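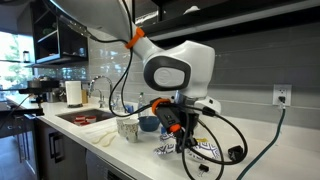
Paper plate with the blue pattern, white counter.

Wednesday, before work

Day three of the Plitico plan and I feel exactly the way I felt on Sunday. I'm writing that down now so that in a few weeks I can't pretend otherwise.

The plan, for my own future reference, is that you eat nothing after 6 p.m. and you eat breakfast "within sight of daylight." Tamsin Ridgeway has been on it since spring and says her head is clear for the first time in years. I like Tamsin. She also said her head was clear when she gave up bread, and again when she bought the magnesium spray. I asked her what clear meant and she said I'd know. That's the part that bugs me about all of these things. Whatever happens, you're told that was the thing that was supposed to happen. If I'm tired, I'm adjusting. If I'm hungry, my body is "renegotiating."

The book is 111 pages long and I read it in the tub. There is one study in it, and it's described as having 3,000 participants, and I looked in the back for where it was published and there is no back. It just stops after the recipes. Most of the recipes are eggs.
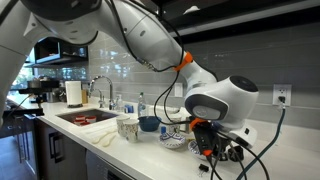 Gwion Craddock thinks I'm being sour about it. His argument is that if you stop eating late you'll sleep better, everybody's grandmother knew that, and who cares if the book is dumb. Fine. But then I don't need the book, or the app, or the weekly call on which a man from Lilham tells us we're brave. I also sleep badly for reasons that have nothing to do with crackers. The upstairs neighbor has a treadmill. I've been reading the news in bed. I moved the clock so I can't see it and now I lie there guessing.

What I did agree to was keeping a record, bedtime and wake time and what I ate, no adjectives. Gwion bet me lunch I'd sleep longer by the end of July. I said how will we know it was the eating and he said, just write it down, will you.

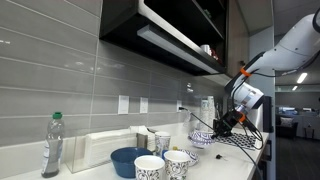

Same day, 9 p.m.

Hungry. Not renegotiating, hungry.

Supper was at 5:30 (soup, toast, a pear). Then Wanda Quintanilla called at 7 and talked for an hour about her sister's wedding while chewing something, and I could hear that it was good. I drank two glasses of water and went through the mail.

I looked at the app again. It wants me to rate my evening from "cloudy" to "radiant," and there's no button for regular. I picked cloudy out of spite and it sent me a coupon.

Shinji Ueda did the same plan last year and quit. He said he lost a little weight, then had a birthday, and that was that. I trust this more than anything in the book. Must ask him whether he slept.

Bed at 10:15. Toast again tomorrow, and buy pears. 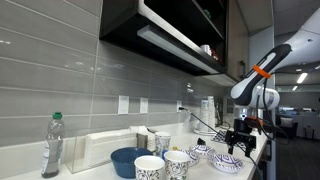 Gray tile, outlets, dish rack.

Share this entry
3 shares
9 comments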